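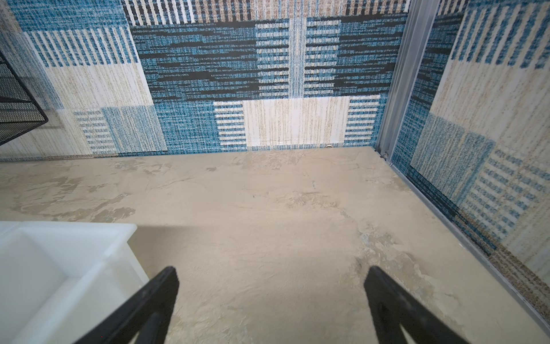 Ticket: left gripper lags when I drive it by remote, right one is fine
Status: open
Opened by: me, again (sorry!)

Okay so I'm back on the brick sorting task, the one where you drive both arms and sort the colours into the white bins so Murín can learn it from the recordings. The right arm follows my hand beautifully. The left one closes late. I squeeze, I wait, I say a rude word, and then it pinches. By then I've usually moved off the brick.

Tried so far:
- restarted the Jernora control software - no change
- swapped the left and right hand controllers - lag stays with the left arm, so it's not the controller
- dropped the smoothing setting from 5 to 2 - a bit twitchier, still late

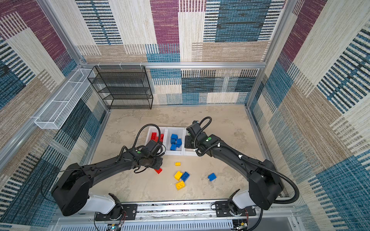

The lag is worst when I come in low and tilted, and I reckon it's the wrist cable. On a straight drop from above I hardly notice it. But with the gripper angled down over a red brick near the lip of the left bin, that black conduit is looped right up over the top of it, and I do wonder if it's tugging on something up there. The right arm has its conduit held with little white clips, so I'd like to try the same on the left and see. 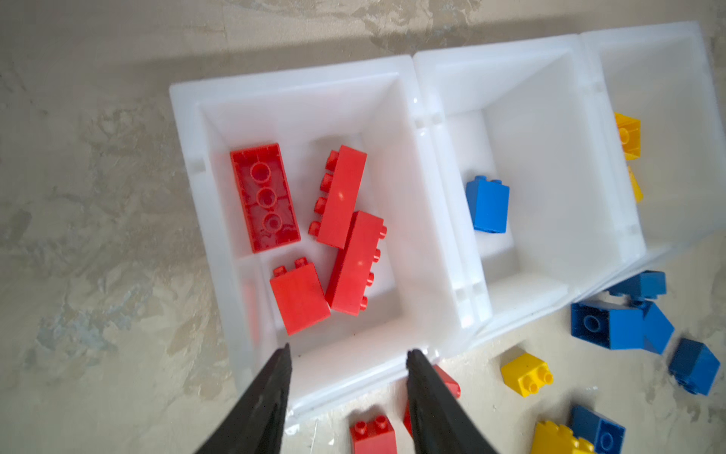

Wrist view, reds in the left bin

Update, 4:40 pm. Went through the log for the last batch. The close command leaves my controller on time and the left gripper reports back 900 ms later. That's nearly a second! No wonder I keep fumbling. I've marked those demos "do not train", otherwise Murín will pick up my habit of hovering and waiting.

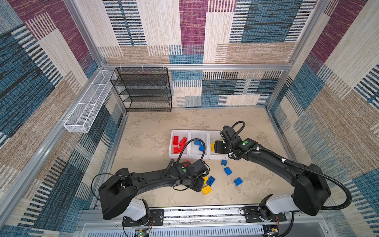
Nondutis Remote Teaching Group | Sosstead site

Next up, in whatever order I get to it: re-seat the plug at the left wrist, clip the conduit down, then drive the same run again with smoothing back at 5. I'll keep the bins in the same row, reds on the left, blues in the middle, yellows on the right, so the new demos match the old ones. If someone has a spare wrist cable in a drawer, please leave it on my desk with a note - I'd love to rule that out before October.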